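Leave the cloth up

By Nathalie Bosman

Most small organisations I have worked with own a piece of black cloth. It comes out of a bag two or three times a year, gets hung across the end of a room, has some letters pinned to it, and goes back in the bag by teatime. I think this is a waste of effort, and that if you are going to have a backdrop at all you should hang it once and leave it.

I say this after eight years of helping with open days, prize evenings and leaving dos, the last three of them at Tredgate, where we have one small room that has to do for everything. For a long time I was on the other side. I thought a wall should be a wall, and that cloth made a place look like a school hall in December.

What changed my mind was the cost of the alternative. We had a quote from Costello for a printed banner on a roll-up stand, and it came to £436 with delivery. It would have had the name on it, and the date, and a line about what we do, and it would have been out of date by the following September. Zudmont, down the corridor, have four of those stands behind a filing cabinet, all with an old phone number. A cloth doesn't go out of date. You change what is on the front of it.

The usual complaint is creases. People want the cloth ironed, or steamed, or stretched flat on a frame. I did iron one once, all of it, on an ordinary ironing board, and it took up to 40 minutes. By the time it had been carried downstairs over someone's arm it looked the same as before. Black hides a good deal in any case. If it hangs in loose folds, it looks like a curtain, and people are used to curtains. A cloth pulled tight shows every mark.

The second complaint is that it makes the room dark. It does, a little. But the rooms we are talking about have white walls and a light panel in the ceiling, and they could do with one dark side. The glare comes down, and the person standing in front of it doesn't look ill in the photographs.

Letters are where people go wrong. They buy shiny ones, or balloons, or they print a sheet of A4 for each letter and wonder why it looks like a ransom note. Foam is better. It weighs next to nothing, so a pin will hold it, and it can be cut in any fat round shape you like. I would keep the words short. Two is plenty. I would also use a different colour for each letter, which I know is a matter of taste. A man at Hustus told me that it looked like a nursery. His own sign is grey on grey and I have walked past the door twice.

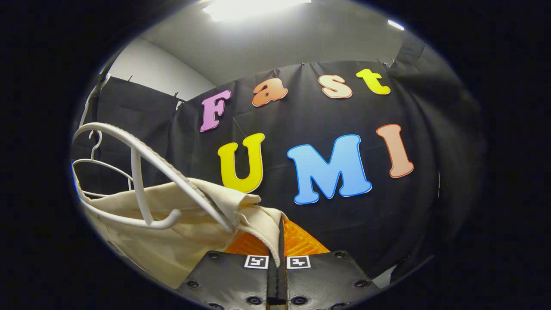 I don't mind a letter that leans, either. Hustus use a spirit level for theirs, with a strip of masking tape along the bottom as a guide, and the tape leaves a line on the cloth. Rows that climb a bit or sit unevenly look as if a person put them up, and for a small place I would call that an advantage.

As for fixing, use clips along the top edge and forget about hooks. Clips come off when the decorators arrive and leave the fabric as they found it. You need fewer than you would think, though I would put one at each end, where the weight drags.

The objection I take seriously is dust. Black cloth shows it, and a cloth left up all year will need a brush down now and then. I do ours with a clothes brush in the morning before anyone is in. It is still a smaller job than finding the bag.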